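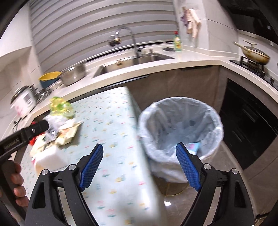
Lists > Marar > Faults
Index Thread Previous Next

Re: Gripper fails to close

Hryhorii Symonenko wrote:
> On Tuesday the left finger stayed open after 35 grasps. Wrappers to bin, kitchen task.

Dear Mr Symonenko,

The fault is recorded. Please withdraw the unit from use — including light packaging — until the pivot pins have been checked. Ruser will send replacements in August.

Kanako Hoshino
Marar Safety Desk

Contact the list owner | Back to top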